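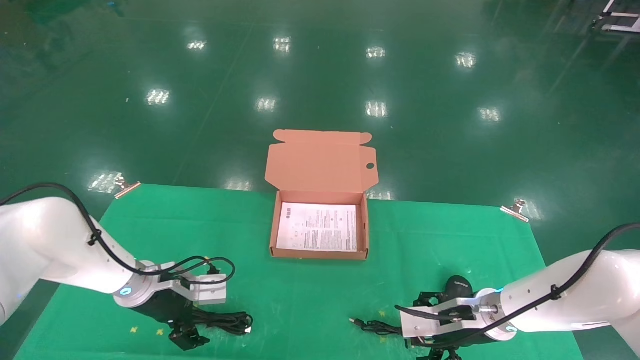

Matheson open day, Jan 29, 2024

I drove 70 miles to look at boxes, and I would do it again, though possibly not in January.

Matheson makes mailers, the kind your shoes or your vitamins come in, and once a year it lets the public in to watch. The tour starts in the folding room, where the floor is a green so shiny that the ceiling lights come back up at you. Thirumalai Nambiar led our group of 18. He has strong opinions about tuck flaps and shared all of them.

The pink mailer was my favorite. It's one piece, corrugated, a tray with a hinged lid, and the lid will stand up behind the tray while you deal with whatever is inside. In this case that was a sheet of instructions in very small type, laid flat in the bottom. I left my reading glasses in the car, so the instructions and I parted as strangers.

Then we got to fold our own. Nambiar says a good folder can do up to 483 in a shift. I did two, and one of them was a box.

Lunch was a sandwich — in a mailer, naturally. The gift shop sells flat packs of 1,000, for people with a bigger trunk than mine. The next open day is in October, and you have to sign up at the front desk.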